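Wednesday, January 9, 2019
Workshop, back bench

Picked up the small-parts sort where I left it in November. The Lustlow trays came back from the store room with everything tipped together, so the first hour went on getting the fasteners out of the loose plastic. Fasteners are in the gray drawers now. The plastic is what this page is for.

What we have is the mixed lot from Björklund, entered in the stock book as 3,312 pieces. I did not recount it. It is clips, toggles, end caps, beads, hair-bow blanks, cord ends and a good deal that I can't name. Gianni Ferri wants it split by shape first and color second. I had been doing it the other way around and he is right that color first makes a mess, as half the shapes come in every color and you end up going through each pile again.

Order of work today:
Pour one scoop onto the pale bench top.
Spread it flat with the side of the hand until nothing sits on anything else.
Pull the long pieces, then the round ones, then whatever is left.
Bag, label, next scoop.

The pale top is much better than the old green mat. On the mat the small dark pieces went missing and I was finding them in my sleeves at lunch. On the pale top anything with color in it shows up at once, even under the overhead light, where you get your own hand shadow over half the work. I tried moving the bench lamp to the left to kill the shadow. It moved the shadow to the right. Left the lamp where it was.

The shape that gave trouble was the pinched one - wide at both ends, narrow in the middle. Jovita Tlapale had these down as bows on her sheet, I had them as bones on mine, and there are already bags with both names on them in the cupboard. We need one name. I have written "bow" on everything new and will relabel the older bags when I get to them.

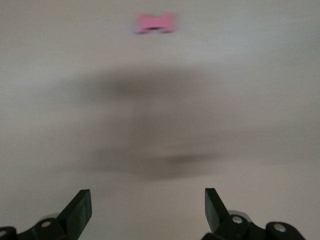
Pink bow, on the pale top. Blurred, but the outline is clear enough for the shape sheet.

For the shape sheet the entry now reads: bow, two lobes, narrow waist. Do not file with toggles. The toggles are straight-sided and go in the long group. I found a few toggles in the bow bags and moved them over.

Gianni asked if the pinks should be held apart as their own color or go in with the reds. I would hold them apart. The reds in this lot run toward brown and the pink is a proper bubblegum pink, so no one is going to mix them up by eye. If we put them together somebody will only have to split them again when the Alska order is made up, as that one is by color.

Bags: used up 42 of the small zip bags and opened a new box. The new ones are thinner and the marker rubs off them. Stick-on labels only from here on. I redid the ones I had already marked with the pen.

Scoops done today: 7. Slower than I hoped, mostly down to the relabeling and to stopping to argue about names. With those settled it should go faster. The first few scoops were too big, and pieces rode up on each other and had to be spread twice. A level scoop is right. A heaped one is not.

Scale: the little one drifts if the heater is on. Zero it before every bag, or turn the heater off and wear a coat. I did the first. Weights for today are in the stock book under the lot name. I put a line through the two entries I took before I noticed the drift and wrote the new weights next to them.

Jovita stopped by in the afternoon and looked over the bags. She is happy with "bow" as long as her old sheet gets a note on it, so anyone coming to it later can match the names. I have clipped a slip to the front. She also thinks the cord ends should be two groups, open and closed. I had them as one. Looked at a handful under the lamp and agree, but I'm not reopening today's bags for it. Will split them from the next scoop on and come back to the others at the end.

Still to do:
Relabel the "bone" bags in the cupboard.
Order more stick-on labels, the same kind as in the top drawer.
Ask Ustonau if they still want the broken pieces or if those can go out. There are 4 bags of them under the bench and I keep kicking them.
Find the lid for the second tray.

Bench wiped down, the part-used scoop tipped back into the tub. The tub is on the lower shelf with a lid that does not quite close, so please lift it from the bottom.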